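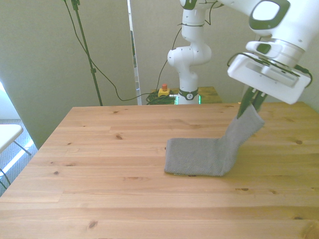

Grasp height is the first parameter to set in the cloth exercise, and it is measured from the tabletop, never from the arm base. Set it too high and the fingers close on air. Set it too low and they press on the pine, which marks easily. A gray towel held by one end, with the rest flat on the boards, has a single sharp crease between the raised part and the flat part. The position of that crease is the quantity to control in this section. Record it as a distance from the straight left edge of the towel.

Section 7. Folding on the shared bench

The Rellside workshop bench is a plank top and is not perfectly level. Run the Zekitz leveling routine before each session and write the offset in the bench log. Default lift speed is 126 mm/s. Reduce it if the flat section slides during the lift — sliding means the crease position is no longer valid and the run must be repeated.

Waypoints are entered in this order: approach, close, lift, carry, lower, open, retract. Pause for 2000 ms between lower and open. The pause lets the cloth settle before the fingers let go.
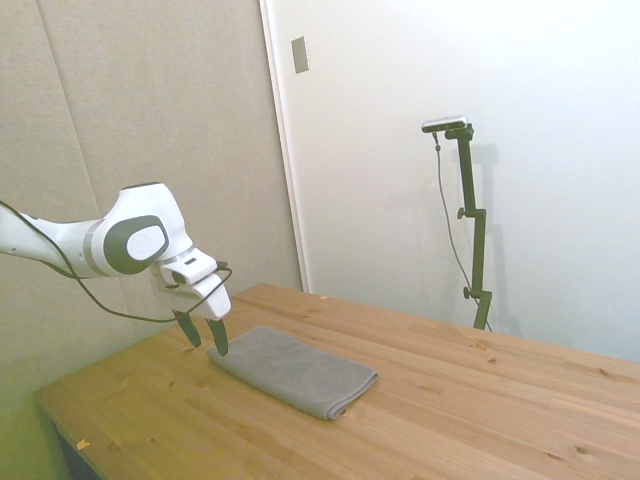
Retract is straight up for the first part of the move, then back toward the base. A sideways retract can drag the corner of the top layer, and the error shows up in the next fold. Check the cable slack at the wrist by hand with the arm stopped.

Logs go in the Pukcombe folder under your bench number. Script 2070 plots crease position against lift speed. Bring the plot to the next meeting. Questions on the leveling routine go to Leilani Blackwood.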